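Stamel patch 5 reaches consoles in March

Gradmont has confirmed that the fifth major patch for Stamel will arrive on both console families in March, some weeks after the PC build. The console version contains the same content as the PC version, with separate changes to memory handling and controller input. Saves made under patch 4 will load. Saves made under patch 3 or earlier have to be opened and resaved in patch 4 first, and the game will show a notice if this step has been missed.

The patch opens the Grarnport region, which until now could be seen across the bay but not entered. Grarnport has its own freight yard, two rail spurs and a tide system that closes the lower docks twice per in-game day. Cargo left on the lower docks at closing is lost unless it has been tied down. Contracts in the region pay more per ton than those on the mainland, but late penalties start at once instead of after the usual grace period.

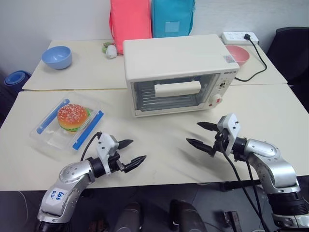 Frame rate and display

The console build now has two display modes. Performance mode targets 60 frames per second at a variable resolution. Quality mode holds a fixed resolution and runs at half that rate. The older hybrid mode has been removed, and players who had it selected will be moved to performance mode on first launch.

Draw distance for rail cars has been raised in both modes. Rail cars outside the camera view are no longer simulated in full – they keep position, speed and load weight, and everything else is rebuilt when they come back into view. Gradmont says this was the main source of slowdown in large yards. The cap on active vehicles goes up to 200 as a result. Split-screen keeps the old cap.

Text size can now be set separately for menus, contracts and the map. The largest map setting hides minor road names by default, and these can be turned back on under the map filter tab.

Fixes carried over from PC

The patch notes list 122 fixes. Those most likely to matter to console players are the following.

Cranes no longer drop a load when the game is paused during a swing.

The Salem ferry accepts mixed cargo again. This had been broken since patch 4, and contracts that failed for this reason will be reset to open.

Fuel cost is now worked out from the route driven. It was previously taken from the shortest route on the map, even when that road was closed.

Controller vibration can be turned off for engines while staying on for collisions.

Two known problems remain. Signals placed on a curve may show the wrong color until the region is reloaded, and the day counter in shared games can differ between host and guest. Both are listed for a later hotfix with no date attached.
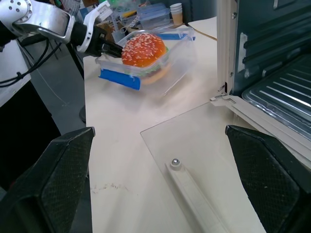

Issue 60

Cross-platform play is not part of this patch. Console and PC players can trade blueprints by code, but shared yards still need all players on the same platform. Gradmont has said only that the network code in patch 5 was written with this in mind.

The download replaces most of the map data and needs free space close to the size of the full game while it installs. Players short on storage may find it quicker to delete the game and install it again – save files are kept in a separate location and are not affected. The patch is free to all owners, and the Grarnport region becomes available once the second mainland license has been earned.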